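Layout and Storage Study of a Shared Desk and Cubby Shelving Unit

Project report, Furniture and Workspace Design module

Project name: Rallar

1. Background

The project looked at one desk and the open shelving unit behind it. The desk is used by different people during the day for typing, sound recording and general bench work. Users had complained that the desk surface filled up while much of the shelving stayed unused. The module required us to study an existing piece of furniture in use, record how it performs, and propose changes that could be built in the school workshop with a small budget.

The questions we set were:

Which items need to stay on the desk, and which can move to the shelves?
Why are the lower cubbies used less than the upper ones?
How should cables be routed between the desk, the shelves and the wall?
What changes can be made without replacing the unit?

We did not study lighting, chair height or noise. Seating was covered by another group in the same module and their results are reported separately.

2. Description of the furniture

The desk has a light wooden top. A large black desk mat lies on it and sets the main working area. In practice users treat the edge of the mat as the edge of the desk, and objects are rarely put down on the bare wood. This was the first thing we noted, and it affected most of the later decisions. A mat that covers the middle of a desk leaves narrow strips that are too small for a keyboard but large enough to collect cables and loose parts.

The shelving unit is made of pale wooden boards divided by vertical and horizontal panels. The compartments are open at the front. The upper row is within reach of a person standing at the desk. The lower row is taller and sits behind the desk, so that a person has to lean over the work surface to put anything in or take anything out.

The working area holds a compact black mechanical keyboard with pale lit keycaps, connected by a thin reddish-brown cable, and a gooseneck microphone stand toward the back of the mat. These two items were treated as fixed for the purposes of the study. Everything else was treated as movable. 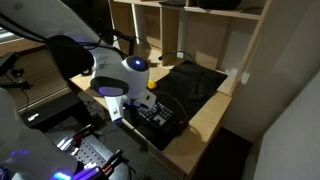

The keyboard position was the hardest to settle. Users who type for long periods want it square to the front edge. Users who are recording push it aside at an angle to make room, and it tends to stay where it was pushed. We considered marking a home position on the mat with tape and rejected the idea after one trial, because the tape lifted at the corners and caught on sleeves.

The microphone stand takes up less surface than expected. Its base is small, but the bend of the neck and the curve of its cable claim a volume of air above the mat that cannot be used for anything tall. We drew this as a reserved zone on the plan. No shelf accessory, such as a hanging tray or a clip-on hook, may enter the zone.

3. Method

The study was carried out in June. Use of the desk was logged over 19 sessions. A session was defined as one user or group starting work at the desk and leaving it. At the end of each session the person logging wrote down which items were on the mat, which were on the bare desk top, and which were on the shelves. The positions were marked on a printed plan.

Reach was tested with a simple procedure. The user stood at the front edge of the desk, with both feet flat, and was asked to place a light box in each compartment. A compartment was rated as direct if the box could be placed with one hand without touching the desk. It was rated as supported if the user had to rest the other hand on the desk. It was rated as blocked if something on the desk had to be moved first.

Shelf contents were recorded by type only. We did not open cases or boxes belonging to users. Weight was not measured, as the stored objects were all light enough to be lifted in one hand.

The panel layout was drawn in Gonum, the drawing tool provided for the module. Test pieces were cut on the Hämmerli panel saw in the workshop. Small fittings came from the Skilline set, which had been bought for an earlier course and was available free of charge.

4. Observations

4.1 Use of the compartments

The upper compartments were used in every logged session. The lower compartments were used in 2. In both cases the item placed there was a folded cloth, and it was taken out again in the same session.

The reach test explains most of this. All upper compartments were rated direct. The lower compartments were rated supported at best, and those behind the microphone stand were rated blocked. Users did not describe the lower cubbies as too small or too deep. They described them as annoying to get at, and several said they forgot that the cubbies existed because the back of the desk hid the bottom of the opening.

Light is a second factor. The lower cubbies are dim compared with the desk surface. A black object placed at the back of one is hard to find again, and most of the equipment stored in this room is black.

4.2 Types of stored object

Flat objects and cases behave differently on the shelves. Flat objects are laid down across the full width of a compartment and then prevent anything else from being stored there, although they use only a small part of the height. Soft or zippered cases are placed wherever there is a gap and are moved often. Boxes are placed once and stay.

We therefore judged that the upper row was full by area and almost empty by volume. This is the main finding of the study. A compartment with one thin item lying on its base looks occupied, and users go on to the next one or leave their things on the desk.

4.3 Top of the unit

The top of the unit was used as overflow. Small items placed there were not always collected by their owners. We recommend that the top not be counted as storage, since it has no lip and items can be pushed off the back or side.

4.4 Wall outlet and cables

A white electrical outlet sits low on the wall and is reached through one of the lower cubbies. Cutouts in the back panels give access to the wall behind. The cutouts are useful and should be kept in any new layout. The cubby with the outlet should be given to power and cable storage only, because anything placed in front of the outlet has to be removed each time a plug is changed.

The desk cables followed no fixed route during the logging period. Each user ran cables across the mat in the shortest line. Loops formed on the mat and were pushed to the side by hand when they got in the way.

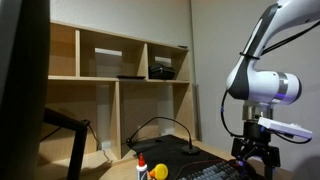 Would doors on the lower cubbies make them more useful?
Doors would make them worse, because a hinged door needs clear space in front and the desk already takes that space. Open fronts should be kept, and the effort should go into shallow pull-out trays instead.

5. Proposed changes

5.1 Vertical dividers in the upper row

One upper compartment should be fitted with thin vertical dividers so that flat objects can stand on edge. The divider is a single board held in two grooved strips, one on the base and one under the board above. The strips are screwed from inside the compartment. No glue is used, and the divider can be lifted out.

A trial divider was cut and fitted. The first version was too tight and bowed when the strips were screwed down. The second was cut slightly shorter and slid in freely. Felt was added to the groove to stop rattling. The felt took more time than the rest of the part and could be left out of a later version.

5.2 Shallow trays in the lower row

The lower cubbies should have trays that pull forward over the back edge of the desk. The tray has a low front and a cut handle. Its base should be pale, so that dark objects stand out against it. We built one tray from leftover board. It runs on plain wooden rails waxed with candle wax. Metal runners were priced and would have used 60 percent of the budget for a single cubby.

The tray was loaded and pulled out 100 times as a basic wear test. The rails showed light marking at the front end, where the tray tips as it comes forward. A stop block was added so that the tray cannot be pulled out past its balance point. We did not repeat the full test after adding the block, and this should be done before more trays are made.

5.3 Cable route

Cables from the mat should leave at the back edge, pass through one clip on the desk top, and enter the outlet cubby. The clip should be the open type, so that a cable can be pressed in with one finger. Closed clips were tried and were ignored by users after the first day.

Spare length should be coiled inside the cubby. The coil must not be tied tightly, as the keyboard is moved between positions and needs slack on the mat side.

5.4 Desk mat

The mat should be moved toward one side so that the narrow strips of bare wood become one wider strip. This costs nothing and can be done at once. The wider strip can then take a small parts tray or a notebook.

6. Limits of the study

The logging covered one month and one desk. The users knew that item positions were being recorded, and the desk was probably left tidier than usual. The reach test used people from our own module, who are close to each other in age. Shorter users and seated users were not tested, and the rating of the upper row as direct should not be applied to them without a further check.

The divider and the tray were each tested as a single part. We have no data on how the unit behaves when every lower cubby has a loaded tray pulled forward at the same time. The fixing to the wall should be inspected before a full set is installed.

7. Remaining work

The stop block needs the repeat wear test. The drawings for the tray are complete except for the rail spacing in the outlet cubby, where the rails must clear the plug and cord. The cut list for the dividers is in the appendix, with the shorter length from the second trial.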